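**18 Aug 2025, Fleltstead**

The revised handling rules for the humanoid units came into force this morning, and I record the first day under them as the site's log requires of the standards officer. The document has 61 clauses, of which the operators are expected to know the first part by heart and to be able to find the remainder without help. Two printed copies are held at the Fleltstead office and one at Drarent.

The morning was given over to Section 4, on hands and coverings. Its main provisions are that a fabric covering may be fitted over the hand but must leave the finger joints free to move; that no loose edge, cord or label may hang within reach of a joint; and that the covering must be removed, inspected and refitted at the start of each shift. Elsa Oksanen raised a fair objection to the last of these. Removal takes time, and repeated fitting may itself stretch the cloth. I have agreed that the inspection interval should be looked at again once we have a month of entries to consider. Until then the clause stands as written.

We then turned to posture. Clause 51 states that a unit at rest or in low reach must keep its fingertips clear of the floor unless the task calls for contact, and that the operator must confirm the position of both feet before any lowering movement is started.
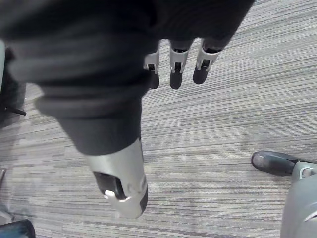 There was some discussion of what is meant by "clear". The earlier text gave no distance, and the Rautiainen office has asked more than once for a figure. My own view is that a fixed figure would be followed on hard floors and ignored on carpet, where the pile makes any measurement doubtful. The wording will remain general for the present, with a note directing operators to stop the movement if they cannot judge the gap by eye.

Furniture was the other matter. The rules ask for chairs and other movable items to be kept outside the working area, yet the office floor is used by staff throughout the day and things drift back. I have asked for the boundary to be marked with tape before Wednesday. Elsa would prefer a painted line. The lease does not allow it.

In the afternoon I went through the August returns from Cliletti. They report over 4,000 logged movements and 109 stops called by operators, each with a reason entered. I was pleased to see the reasons written in plain sentences, although a good many say only "unsure". I do not intend to discourage that entry. An operator who stops a machine when unsure has followed the rule correctly, and I have written to Cliletti to say so.

Three matters are carried forward. Section 7, on charging and storage, still refers to a cupboard we no longer have. The Drarent copy lacks its last two pages. The training sheet must also be changed so that the check of the feet comes before the check of the hands, as the clause requires; at present it gives them the other way round.

Left the office at twenty past six. Elsa has the key to the document cabinet until my return on Thursday.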